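光はまっすぐ進みます。だから、光が物にぶつかると、その向こうがわには光がとどかない場所ができます。それが「かげ」です。

## かげはどうしてできるの？

太陽の光は、空からたくさんふりそそいでいます。とちゅうに木や家、人の体があると、光はそこで止まります。まがって後ろへ回りこむことは、ほとんどありません。

ただし、光を通すものもあります。とうめいなガラスは光をよく通すので、かげはうすくなります。紙やうすい布は、光を少しだけ通します。厚い板は通さないので、こいかげができます。

## 朝と昼で長さがちがう

かげの長さは、太陽の高さで決まります。朝や夕方は太陽がひくく、光はななめ横からさします。そのため、かげは長くのびます。昼ごろは太陽が高くなるので、かげは短くなります。

季節によってもかわります。夏の昼の太陽は高く、冬の昼の太陽はひくいところを通ります。11月にもなると、夏にはまどのそばまでしか入らなかった光が、部屋のおくまでとどくようになります。

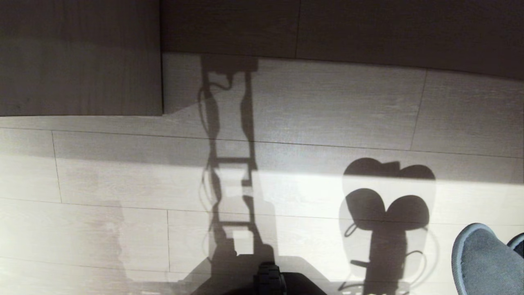
ゆかにさしこんだ強い日ざしと、くっきりしたかげ

かげがのびる向きは、太陽と反対です。日本では、太陽は東からのぼり、南の空を通って西へしずみます。ですから、かげは朝は西のほうへ、昼は北のほうへ、夕方は東のほうへのびます。

## くっきりしたかげ、ぼやけたかげ

晴れた日のかげは、ふちがはっきりしています。くもりの日は、雲が光をあちこちにちらばらせます。いろいろな向きから光が来るので、かげはうすくなり、ふちもぼやけます。

晴れた日でも、かげがぼやけることがあります。高い木の葉のかげを見てみましょう。地面から遠い葉ほど、ふちがぼんやりしています。太陽は点ではなく、大きさのある丸い形に見えるからです。

## ぼうのかげをはかってみよう

晴れた日に、庭やベランダでできる実験です。

用意するもの

- まっすぐなぼう（90センチくらい）
- ぼうを立てる植木ばちと土
- まきじゃく
- ノートとえんぴつ

やり方

1. 植木ばちに土を入れ、ぼうをまっすぐに立てます。
2. 午前9時に、かげの先に小石をおきます。
3. ぼうの根もとから小石までの長さをはかり、時こくといっしょに書きます。
4. 1時間ごとに同じことをして、6回くりかえします。

とちゅうで植木ばちを動かすと、正しくくらべられません。小石もそのままにしておきましょう。いちばん短かったときの時こくに、丸をつけておきます。

べつの月にもう一度やると、長さのちがいがわかります。ノートには天気も書いておくとべんりです。

**注意：太陽をちょくせつ見てはいけません。** サングラスをかけていてもだめです。目をいためます。

## ことば

**日時計** かげの向きで時こくを知る道具。晴れた昼間しか使えません。

**日かげ** 物にさえぎられて、日光がちょくせつ当たらない場所。日なたより地面の温度がひくくなります。

**南中** 太陽が真南に来ること。このとき、ぼうのかげは一日でいちばん短くなります。場所によって時こくが少しちがい、ちょうど正午になるとはかぎりません。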